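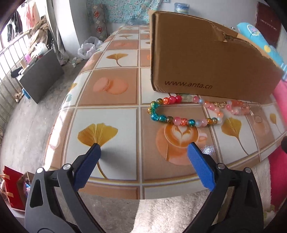 Fri 11 March

Bench notes, hand-held grippers, home setting. Jewelry on the dining table again. Writing up the house rules as they stand so Intan and I stop working from two versions.

Session rules first. Each episode starts with the jaws open and nothing between the pads. Open means open to the stop. Intan Ngui went through the Painemal batch and pulled every episode that began with the fingers half shut, and I agree with her on all of them. If you catch yourself starting early, stop and start over. Don't try to fix it by opening the jaws in the first second.

Pads get wiped before every block. Skin oil on the blue pads shows up as slip on small metal parts, and then we argue over whether the grasp was bad or the pad was.

Small metal parts have their own page in the Jornis binder. Short version:

1. Take one piece at a time. If two come up together, put both down and mark the episode as a double. Do not shake one loose.

2. Grip near the fingertips, not deep in the jaws. A coil or ring that slides down between the pads can't be seen well and can't be released cleanly.

3. Close until the piece stops moving and hold there. No extra squeeze -- we have flattened thin findings that way.

4. Beads stay in a loop on the cloth. Lift by the strand, never by a single bead.

5. With two grippers over the table, one moves and the other waits. The waiting one keeps its jaws off the cloth, and its operator keeps a hand on the handle.
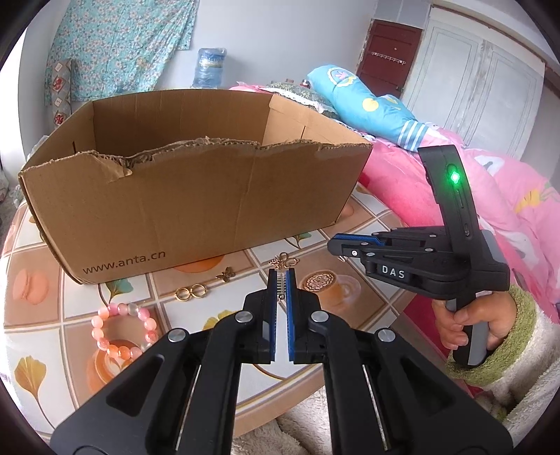
6. Long sleeves stay behind the handle. A cuff near the linkage is a pinch point, and it also hides the jaws from the other operator.

7. Tablecloth stays put for the whole block. If it gets dragged, smooth it out and log the time.

Box rule, which we keep going back and forth on. My view is that a box with a ragged rim is fine to use. Trendo wants clean cartons only. I wrote back that homes have torn boxes and the rule should be about stability, so a box that rocks when touched gets swapped and one with a rough edge stays. Waiting on their answer. Until then we log the box condition in the notes column.

Count for the Cokunport set is 1,554 episodes on file, 82 flagged. Most of the flags are doubles. Two are mine from December with no start marker, and I'd rather drop them than guess.

To do: new wipes, reprint the small parts page with rule 6 added, ask Intan if she wants 5 split into separate lines for each operator.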